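Chapter 4
Before You Buy: Budgeting for a Mobile Robot

When I got my first equipment budget, at a small hospital supply firm called Gedstead, I thought the hard part would be choosing the robot. I had a folder full of brochures and I'd read every one of them twice. I could tell you the payload of machines we'd never be able to afford! What I couldn't tell you was how many doors stood between our stockroom and the loading bay, or which way any of them opened.

My boss back then was Razia Baloch, and she sent my first proposal back with one word written across the top: "Doors?" I was pretty annoyed (I'd worked on that thing for weeks). Then I walked the route with a notepad and found 17 of them. Some had levers, some had round knobs, and two had closers so stiff that I had to lean on them with my shoulder. The robot I'd picked had one arm and a gripper made for lifting boxes off a shelf.

So this chapter starts with the building, and we'll get to the price list later. Walk the route yourself, at the time of day the robot will be working, and write down every door, ramp, threshold and tight corner. Note the hardware on each door and how high up it is. A knob asks a lot more of a gripper than a lever does, and a door that's already ajar is a different job from one that's latched.

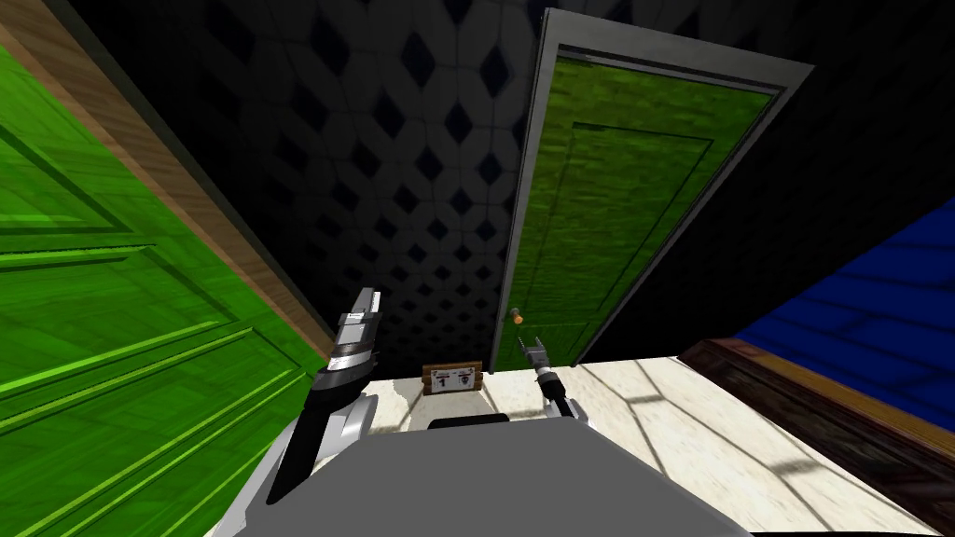

Once you have your list, you can start putting money next to it. I use three columns: change the building, pay for a more capable robot, or leave that stretch to a person. Swapping a knob for a lever is cheap. A second arm is a big jump in price, and it brings more to maintain and more spare parts on the shelf. You'll be surprised how often the third column wins.

You should also budget for trying things out in simulation before you sign anything. At Stedham, where I went next, Kausar Gilani set aside 30 days for it and got teased for being slow. She used the time to try two grippers on the same set of virtual doors, and we changed our order because of what she found. A simulated door won't stick in August the way a real one does, so we kept money back for a trial on site as well - 60 hours of it, written into the contract.

In the next section we'll build a full budget for a made-up clinic, Proltcombe, line by line. Keep a pencil handy, and if you have a real building in mind, go and walk it first. Bring a tape measure. Exercise 4.1 asks for the height of every handle on your route, and you'll need those numbers again in Chapter 6.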